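Planning and Buying for a Small Robot Arm Bench

Most of the letters we get at Brisalport Workshop Notes in April are from people who have finally talked themselves into a robot arm and want to know which one. I always write back asking about the table. It sounds like a dodge, I know, but the arm is the part everybody has already read up on, and the bench around it is where the budget quietly springs a leak.

Measure the table before you shop

Write down the depth, the width and the height, and then stretch the cardboard tube from a roll of wrapping paper out over the top to get a feel for the reach. My own bench is 60 inches wide and I would happily take more. A plain, pale, matte top is kind to the eyes and to any camera you use, and an old desk will often do if it doesn't wobble. Lean on it hard, on every corner!

Price the gripper separately

Some sellers include one and some don't, and the listing can be awfully coy about it. I nearly ordered a Plutero arm before I noticed it ended in a bare flange. Ask how far the fingers open, then go through the house with a ruler and measure the things you want it to pick up (mugs, sponges, a box of screws, the good scissors). If you expect to handle cloth, ask about the fingertips too, as smooth metal and a slippery dish towel don't always get along.

Leave money for stands and shelves

Tripods are easy to find secondhand, and I'd buy them with the heads already on. Check every knob and clamp, and spread the legs all the way out before you pay, so you know how much floor they want. Mine take up far more than I had planned for. Shelving is the other thing to put on the list early. Gray metal units are cheap and sturdy, and it's nice to have them up before the boxes start arriving. 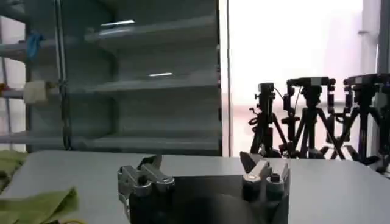

Cords, tape and other small change

Set aside a little for the dull things. I keep 4 rolls of colored tape and a bag of cloth ties in the drawer, and I still run out. Buy power cords one size longer than you think you need, and keep a rag or two within arm's length.

Think about the window

Strong daylight behind the bench is lovely for people and hard on cameras. Price a blind or a heavy curtain now, while you still have the tape measure out.

Spread the buying over 2 rounds

Table, shelving and power come first. Live with those for 4 weeks, then order the arm and gripper together from the same shop. I used Zumcombe for the first round and Yalçınkaya for the second, and kept all the receipts in one envelope taped inside the cupboard door.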